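Press Releases | Robotics and Automation

Stundomow Opens Hand-Guided Teaching Program to Outside Partners

13 July 2024 – Stundomow today announced that its hand-guided teaching program, known as Flamero, is open to outside partners. Under the program, people with no background in programming show a household or stockroom task with a hand-held gripper, and the recordings are used to train robot arms to carry out the same work.

The first partner is Candier, a supplier of shelving and storage goods. Candier staff will record the handling of baskets, bins and boxes at 3 teaching stations. Each task in the opening set will be shown 100 times, with the starting position of the item changed between recordings.

"The people who handle these goods every day know how to take hold of them," said Gunhild Blöndal, program director at Stundomow. "Our task is to record that skill in a form a robot can learn from, and to do so without asking anyone to write a line of code."

Flamero supports two ways of teaching. In the first, the person holds the gripper directly and performs the task at a table. In the second, the person guides a robot arm by remote control from a separate desk. Partners may use either method or combine the two. New demonstrators complete 7 practice tasks before their recordings are accepted.

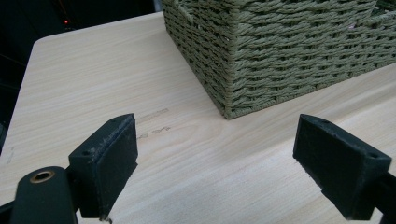
The open fingers of a hand-held gripper in front of a woven storage basket during Flamero recording work.

Verbruggen will review the recordings and prepare them for training. Chin-lung Poon, who leads the review group at Verbruggen, said woven goods were chosen for the opening set at the partners' request. "A woven side gives a gripper a very different surface from a smooth box," Poon said. "We want both in the material from the start."

Results from the opening set will be shared with partners in October. Organizations wishing to take part may apply through the Stundomow partner office.

Contact: Stundomow Press Office | © 2024 Stundomow. All rights reserved. | Back to top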